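Spectating at the Grullwood enduro with kids

Posted by dustybarb, October 16, 2018

Hi all, we're hoping to bring the family up for the Grullwood enduro in December, our first time watching bikes in the bush! My eight-year-old is mad keen. Where's best to stand, and do we need to book?
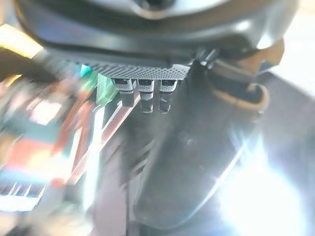 We'll be towing the camper, so any tips on parking would be lovely too.

Tzu-hsuan Pan

Welcome, you'll have a ball! We go every year and always head for the creek crossing at Flendareck, a good 20 minutes' walk from the gate (take hats, and more water than you think). You hear the bikes well before you see them, and the kids love it. Park in the top paddock with the camper, as the bottom one gets boggy. 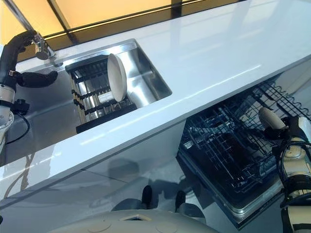 Do children need ear protection at the creek?

Little ones should wear earmuffs anywhere near the track, and the start line is the loudest spot of all.

moto_gaz

no booking, 50 bucks a car at the gate last year, cash only. get there before 8 or you'll be parked halfway to Metano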